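**Kitchen cell back up at Larnitz after wrist joint trouble**

Larnitz, late August - The simulated kitchen cell at the Larnitz test centre is running again this afternoon, after two days of stoppages that were first put down to the gripper and ended up being a bad number in the joint file. Short update, more when the full log is out.

The fault showed up on the bowl tasks. The arm would reach in over the counter, get most of the way, then halt with a wrist limit warning and sit there. Restarting cleared it for a while. By the second morning it was halting on nearly every long reach and the overnight batch was stopped at 44 runs, out of 900 planned.

Telmo Robles, who looks after the cell, took it out of the queue before lunch and went through the setup by hand. Base position first, then the joint limits one at a time, then the gripper. "I wanted it to be the gripper becuase the gripper is easy," he said. "You reload it and go and get a coffee."

It wasn't the gripper. The arm model was swapped last month for the newer Kassab version and the limits file came across from the old one. Most of the values match. One wrist value doesn't, and it was set tight enough that long reaches over the worktop ran straight into it. Short ones were fine, so the quick check after the swap passed. 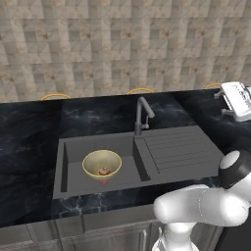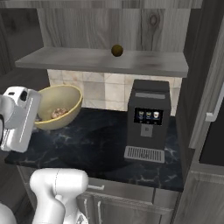
Robles spent most of the afternoon on placement, once the limit was put right. Every fixed thing in the cell has to be where the planner thinks it is, or the arm stops short, or worse goes through something. He starts with whatever stands on the worktop and works outwards. The bowl is the awkward one, as it can turn up down in the sink basin or up on the counter, and those are two very different reaches for the same wrist. Then the coffee machine, whose drip tray sticks out over the counter towards the arm. The old collision shape treated the whole machine as a plain box, tray left off. That has been redrawn.

The faucet got the same treatment. Its collision shape was a straight post, fine from the side, no good at all for a spout that arches forward. Robles has split it into three short pieces that follow the bend. A bit slower to plan around but no false clearances. The wall shelf was checked too and left alone.

Other changes made while the cell was down:

- wrist limit corrected and the old limits file deleted, not just renamed
- base position reset to the saved one - it had drifted slightly after a manual edit
- gripper closing force put back to the default
- contact settings for small food items loosened a touch, they were jittering in the bowl
- warning text rewritten so it names the joint

The last of those may save the most time. Until today the message said only that a limit had been reached. Operators at Jaledau, who use the same cell remotely, had been reading it as a gripper fault and filing it that way, so the reports went to the wrong desk and stayed there. Those tickets are being moved over and should be closed by this evening.

Jaledau's own copy of the cell needs the same fix. It takes its files from Larnitz but only when someone asks for them, so anyone working there should pull the new set before starting a batch. Runs made on the old limits are not being thrown away. The ones that finished are good, the ones that halted will be marked and run again. In all 2,390 runs have to be looked through, going back to the swap, and a script is doing the first pass.

Plultow, which books the cell for its dish-clearing trials, has lost its two slots this week and been offered the next free ones. Its team asked whether the sink reaches could be run first, those being the ones that kept failing. Larnitz has agreed to that. The counter reaches follow, then the shelf.

A repeat check now goes in after any arm swap: full reach to each corner of the worktop, one into the basin, one up to the shelf, all at slow speed with the limits printed next to the readings. Robles wants it done at full speed as well. That's still being argued over, mainly on the grounds of machine time.

The cell came back to the queue shortly after 4pm. First batch is the stopped one, started again from the begining, and it will run through the night. Bookings are open as normal from tomorrow morning. Anyone who gets a wrist warning from now on should send in the whole message, joint name included, and leave the cell as it is until Robles has had a look.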